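工单号 234:预处理罐出料含水偏高,酯化工段频繁报警

提交单位:Bultadholm 废油脂处理站
设备:Toom 预处理撬(加热罐、沉降罐、出料泵)
控制软件:Dollport
处理人:Tùng Lục(Avix 技术支持)
建单时间:2020年6月
状态:已关闭

问题描述(站方填写)

从上周开始,沉降罐出来的油含水一直偏高,在线水分仪读数反复越过报警线,酯化釜进料阀跟着自动关闭。操作工手动复位后能跑一阵,然后又关。原料还是老三样:餐馆煎炸油、食品厂边角油,加少量隔油池上层油。各家供应商没有换过。加热罐设定温度没有动,夜班和白班都出现过。

已经做过的:清洗进料滤网,重启控制柜,重新标定水分仪零点。都没有用。

回复一(技术支持)

请先不要再动水分仪。零点标定要用干燥的参比油,用成品生物柴油标出来的数不可靠。请提供以下内容:

1. 最近一批进料的化验单,主要看酸值和水分。
2. 加热罐与沉降罐的温度曲线,从 Dollport 导出,采样间隔选最小的一档。
3. 报警记录全文,不要只截最后一页。
4. 沉降罐底部排水阀的动作次数。

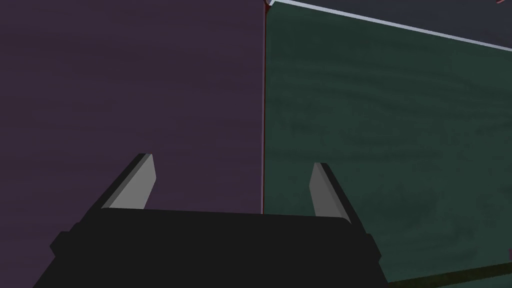
回复二(站方)

报警记录已导出,一共 321 条,其中 106 条是“出料水分高”,其余多数是进料阀关闭和复位的配对记录。温度曲线也传了。加热罐那条很平,沉降罐那条每到后半段就往下掉,之前没有注意过。

化验单只有两家的,隔油池那家没有按批次给,我们自己取样在烘箱里做的,结果比春天高一点,不算离谱。

排水阀的动作次数在界面上找不到,请告诉我们在哪个菜单。

回复三(技术支持)

排水阀计数在“维护”页第二屏,需要用工程师账号登录,操作员账号看不到这一栏。

温度曲线看过了。加热罐出口温度正常,沉降罐后半段下降,说明热量在罐内或者罐外散掉了,也可能是温度探头的位置有问题。油温低了以后粘度变大,水滴沉得慢,还没有分开就被出料泵抽走。所以目前倾向于认为水分仪读数是真的,不是误报。

为了确认,请做一次瓶试:

在出料取样口接一瓶油,放进水浴,保持和沉降罐设定值相同的温度,静置一夜。第二天看瓶底有没有水层。同时在室温下放一瓶做对照。

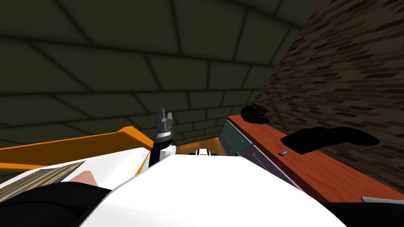

仿真渲染画面:机械臂末端的平行夹爪,后方为深橄榄绿色贴面墙

回复四(站方)

瓶试做完了。水浴那瓶底部有明显水层,上面的油很清。室温那瓶整瓶发浑,底下只有一点。

排水阀计数查到了,比设定应有的次数少很多。控制柜里的输出是有的,就地看阀门也动,但是排出来的东西很少,颜色发黑,很稠。

回复五(技术支持)

两个问题要分开处理。

第一,沉降罐保温。请检查伴热带是否整圈都热。用手持测温枪沿罐壁从上到下测一遍,每个方向都测,把数字写在罐体简图上传回来。

第二,罐底。排水阀动作而排量小,基本可以判断罐底锥段积了渣。煎炸油里的面糊和肉屑会和水一起形成一层中间相,停在油水界面附近,时间长了往下压实。这层东西会把排水口堵成一个小孔,水位因此慢慢抬高,离出料口越来越近。

清渣步骤:

1. 停进料,关闭出料泵,在控制柜上挂牌。
2. 罐内油经旁路打回加热罐,液位降到下视镜以下。
3. 等罐壁温度降下来再开人孔,先通风,后测氧和可燃气。
4. 用刮板清锥段,不要用高压水直接冲,冲散的细渣会重新乳化。 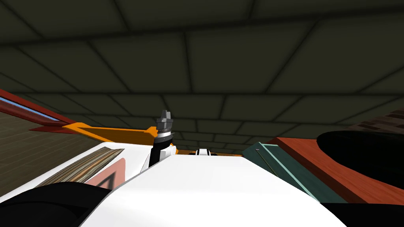 5. 拆下排水阀,检查阀座,顺便把阀前短管掏干净。
6. 复装以后用清水试漏,再进油升温。

清出来的渣请称重并登记,不要倒回原料池。之前有站点图省事这样做,没多久又堵了。

回复六(站方)

清渣用了一个整班。锥段积渣比想的厚,排水阀前的短管几乎堵死。阀座有划痕,库里有备件,已经换了。

测温结果:罐体北侧下半部明显偏低,拆开保温层看到伴热带有一段断了,接头处发黑。这一段应该是四月修护栏的时候碰到的,当时没有记录。伴热带已按原型号订货,先用旧的接了一段临时顶着,电工测过绝缘。

恢复进料以后,水分读数降下来了,但是还有三次短时报警,都出现在换原料罐的时候。

回复七(技术支持)

换罐时的报警是另外一回事。原料罐底部一般都有游离水,切换瞬间会先抽到这部分。建议切换前先把新罐底部排一次,排到见油为止。另外在 Dollport 里把进料泵的启动斜率调缓,菜单是“工艺参数”下的“进料”,改之前请把原值记下来。

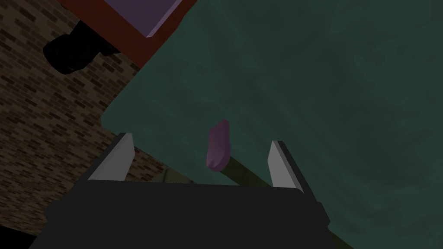 报警延时不建议加长。站方在电话里问过能不能把延时放大,让进料阀不要那么敏感。可以改,但是水进了酯化釜会消耗催化剂,后面甲酯相和甘油相分层也会变差,返工的费用比停一会儿进料高得多。请保持出厂值。

还有一点,隔油池上层油的水分波动大,请要求供应商按批次附单。没有单的批次先进暂存罐,自己取样后再放行。

回复八(站方)

启动斜率已调,原值写在值班本上。换罐前排水也加进了操作卡。跑了几天,换罐两回,没有再报警。

新伴热带到货并装好,北侧罐壁温度和其他方向一致。沉降罐温度曲线重新导出,后半段不再下降,见附件。

供应商那边还在谈,对方同意附水分,酸值暂时不肯做。

关闭说明

原因:沉降罐伴热带局部断开,导致油温偏低;罐底积渣堵塞排水口,水位抬高。换罐时的短时报警由原料罐底部游离水引起。

处理:清渣,更换排水阀阀座和伴热带,调整进料泵启动斜率,修改操作卡。

遗留项:隔油池油的酸值仍由站方自行取样;沉降罐锥段清渣周期待定,站方先按排水阀计数判断,计数与排水量对不上时即安排开罐。水分仪零点用干燥参比油重新标定一次,标定记录补传到本工单。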